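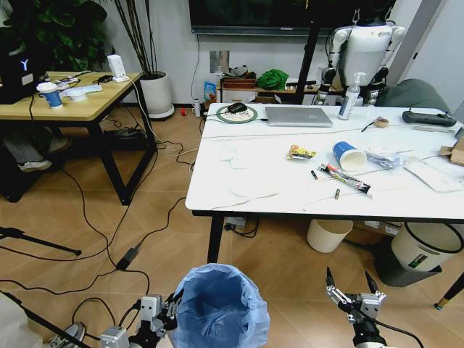
*Fig. 7.1 – A two-armed robot at a littered table, with a lined trash bin between its grippers.*

# Chapter 7: Who Clears the Table?

Start with the dull jobs. Most books on automation at work start with car plants and welding lines. Fine, but few of you will ever work in one. Plenty of you will work somewhere with a shared table and a trash bin, and clearing up is work too. Paid or unpaid, on somebody's job sheet or on nobody's.

Look at the table in Fig. 7.1 again and try to sort it in your head. Paper cup on its side – trash, probably. Crumpled plastic bag – trash. Laptop – leave it alone. Then the small batteries. Not the bin, or not that bin. In many places they go in a separate collection box, and somebody has to know that.

A cleaner makes these calls all day long, quickly, mostly without being asked about it. So the first thing automation does to a job like this is make people write it down. What counts as trash? Who decides when it's unclear? Where do the leftover things go? Rules that lived in one person's head end up on paper, and often that person was never in the room when the paper was written.

## 7.1 The Nekthorpe case

We'll use one workplace all through this chapter. Flirnuvier is a small design firm in the town of Nekthorpe. In June the firm put tidying robots from a supplier, Flindov, into its shared workrooms. Before that, 3 cleaners covered the building in the evenings. Afterward the same people were still employed, but the work had moved around. Less table clearing. More checking, more sorting of odd items, more time spent setting out bins and moving cables.

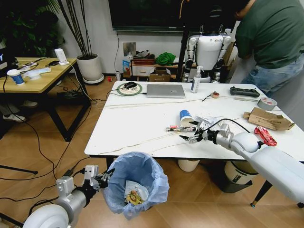 Notice what kind of change that is. Nobody lost a job in the first months, so on a simple head count nothing happened. Ask the cleaners and alot happened. Hours shifted from evening to daytime, which suited 2 of them and was a real problem for the other, who had a second job in the mornings. The office staff changed too. They used to leave things out and find them sorted. Now they got a note asking them to put away anything they wanted to keep.

So part of the work went to the machine, and part went quietly to everybody else. Economists have a clumsy name for this, *task transfer*. Keep it in mind, it comes back in section 7.4.

## 7.2 Jobs and tasks

A **job** is what you are hired for. A **task** is one piece of it. Automation nearly always takes tasks first. Clearing a cup is a task. Knowing that the half-used tube on the table belongs to a project and shouldn't be touched – also a task, a much harder one.

During the first month Flirnuvier logged 629 items set aside for a person to decide on. Tape, pens, chargers, samples, bits of packaging someone was saving. Management read the number as a fault count. The cleaners read it as a list of their own work, finally written down somewhere. Same log. We will look at both readings, becuase both turn up in pay talks.

One more name before you begin. The Bañez agreement, covered in 7.3, is the short document the cleaners and the firm signed after the log came out. It sets out who may change the sorting rules, how much notice staff get, and what happens to pay when a task moves. Two pages. Read it in full, please, not just the boxed summary.

## Before you read on

- Pick a job you have done or seen up close. List its tasks, small ones included.
- Mark the ones a machine could take over now. Pencil, you will change your mind.
- For each marked task, write down what is left behind and who would end up doing it.

Keep the list. You need it for the exercise at the end of 7.2 and again for the chapter project.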